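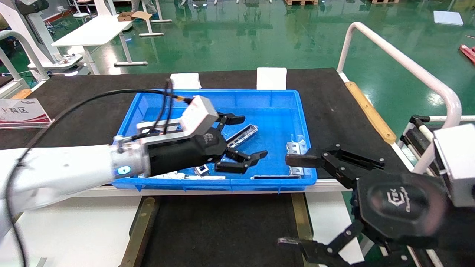
August, mid-afternoon, second notebook (the first one has coffee on it).

Right, bin picking with two arms. I want to get this down before I forget what we changed and why, as last week's notes on the handover test are three words long and one of them is "hmm".

Where we'd got to: the Misel policy was fine on the sheet-metal channel when the channel had the bin to itself. Put a bracket and the strip in with it and the left arm would dither. It would come down, open, drift a bit, go back up, come down again. Lovely to watch, useless for cycle time. My hunch was that it couldn't make up its mind between two perfectly good grasps and was splitting the difference, so it ended up closing on air between them.

The training set at that point was 3,264 teleoperated picks, everything we'd collected since moving over to the blue bin. I went back through the labels over lunch and found the thing I'd half suspected. We had let people pick in whatever order they fancied! So for the same layout, one run goes for the channel first and the next goes for the punched bracket by the wall, and the poor model gets both as the right answer.

What I tried was dead simple. Each run now gets a target tag at the start (which part, which arm), and the tag is fed in along with the camera views. I kept the old network and the old learning rate and trained from scratch overnight on the Girnumitz machine. For the old runs I worked the tags out backwards from whichever part left the bin first. A few were a mess and I chucked them.

Test this morning: 13 layouts, mixed parts, same ones for both versions, marked on the sheet so we can set them up again. Untagged version cleared 5. Tagged version cleared all but 2. I know, I know, it's a small test, and I laid the parts out myself, so I'm not ringing anyone yet. But the dithering has gone, properly gone. The left arm goes down once and commits. I did a little dance by the loading area.

The two failures were both the small square part. It likes to sit flat on the floor of the bin and the fingers just skate over the top of it. I don't think tagging will ever help there, it's a grasp problem and wants either a different approach angle or something thinner on the fingertips. Yousafzai style pads might do it, we've got a set in the drawer that never got fitted. Try those before collecting any more data!

Other thing I noticed, and this one bothers me more. When both arms are working low at once the right gripper takes up a huge amount of its own wrist view, and I suspect the policy is leaning on the head camera almost entirely for the right side. Quick check for tomorrow: blank the right wrist view at test time and see if anything changes. If the score stays put, we're carrying a camera that does nothing.

Bits and bobs:

Cable on the left wrist has a big loop in it. Didn't snag on anything today, but I'd like it clipped further back along the arm before we speed things up.

The bin had crept towards the right arm between the first and second batch of layouts. I pushed it back and reran the ones I wasn't sure of, no difference in the result. Still, I'd like tape on the table so we stop guessing.

The thin black bar is nearly invisible on the depth image. It isn't in the target list yet so it hasn't mattered, but it will.

Bonanent want to know if the tag could come from their order system so an operator doesn't have to type it. Don't see why not, it's only a part name and a side. Said I'd send them the format once I've stopped changing it, so not this week.

Next up: fit the pads, run the blanked camera check, then repeat the same layouts with somebody else setting out the parts and me out of the room. If it holds up I'll do the ordering properly, where the policy chooses its own tag. I've got an idea for that involving a small scoring head on top, but it's nearly five and my handwriting is going, so it can wait until the morning.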